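Cliruvham Hand Grippers – Shared Workshop Set-up Guide

Section 5. Laying out the table and recording a first drawer session

Before you start this section you should have both grippers assembled (Section 3) and the recording box wired and powered (Section 4). If the finger screws are still loose from fitting, go back and tighten them now. They are hard to reach once the cables are on.

5.1 What you need

Left and right gripper, with cables
One white cover for the table, board or paper
One small drawer box with see-through walls
Masking tape
Long sleeves, plain color

The Katona bench at the back of the shop is the one these steps were written for. Other benches work, but the rails on the Katona keep the cover from creeping toward you, and you will have to tape all four edges anywhere else.

5.2 Covering the table

1. Clear the table and wipe it down. Sawdust under the cover shows up as bumps in the side light.
2. Lay the white cover so that its near edge lines up with the front of the table. It is fine if a strip of bare wood shows at the far edge.
3. Tape the left edge first, then pull the cover toward the right rail and tape that side.
4. Press out any large folds. Small waves in paper do no harm. A fold that stands up higher than a fingertip will catch the lower gripper finger.

Note: Magdolna Pálfi used gray felt here for most of last winter and got good grip from it, but the black fingers were hard to pick out against it in low light. Use white unless you have a reason to test something else.

5.3 Placing the drawer box

1. Set the box toward the far side of the cover, clear of both grippers at rest.
2. Turn it a little so that the drawer fronts face the open middle of the table.
3. Pull one drawer partway out. You need a lip that a single finger can reach.
4. Check the light. A soft shadow beside the box is normal. If the shadow has a hard edge, move the lamp farther back.

5.4 Starting position

Put on both grippers, left hand first. Hold them low over the near part of the cover with the fingers open and the tips toward the middle. Wait in this position until the recorder shows a steady count.

Table set for a drawer session, with the grippers open and the smoky-gray box on the white cover:
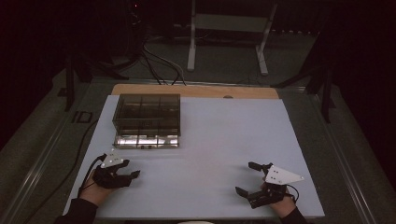
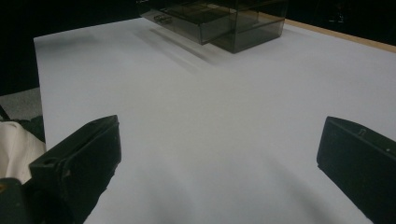
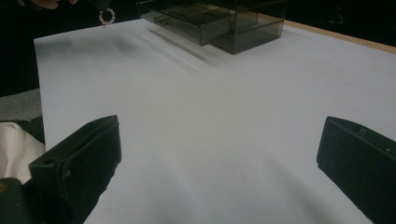

Caution: Keep your fingertips out of the space between the jaws whenever the recorder is live. The trigger spring is stronger than it feels, and the edges of the printed fingers are sharp until they have been sanded.

5.5 Checking the cables

1. With the grippers on, reach forward until your arms are nearly straight. Neither cable should go tight.
2. Cross your wrists once and uncross them. If a cable has looped over the other gripper, take both off and route it again.
3. Let the slack hang off the side of the table. Do not tape it to the cover – one pull and the cover comes with it.

The cables in the kit are 800 mm long. Ottó Jakab has made longer ones for tall users and they are in the Drotidard bin under the bench, tagged with green tape. Please put them back in the bin after use.

5.6 First recording

1. Open Jillent on the shop laptop and start a new session. Name it with your initials and the word "drawer".
2. Press Record and hold the starting position for 5 seconds.
3. Reach for the open drawer with the left gripper and steady the body of the box with the right.
4. Push the drawer closed slowly.
5. Return to the starting position and press Stop.
6. Repeat until you have 24 takes. Vary how far the drawer is pulled out between takes.

Note: Do not delete bad takes. Mark them with the B key and carry on. Imre Bozsik sorts them at the end of the month, and a slipped drawer is often worth keeping.

5.7 If something goes wrong

Error 53 at start: The recorder sees only one gripper. Unplug both, wait for the light on the recording box to go out, and plug in the left one first.

Box slides when pushed: Put a small roll of masking tape under each back corner.

Fingers do not meet when closed: The triangular plate has shifted. Loosen its screws, squeeze the gripper shut, and tighten them again while it is closed.

Spare screws are in the top drawer of the metal cabinet. If you take the last bag, write it on the order sheet or tell Orsolya Tóth.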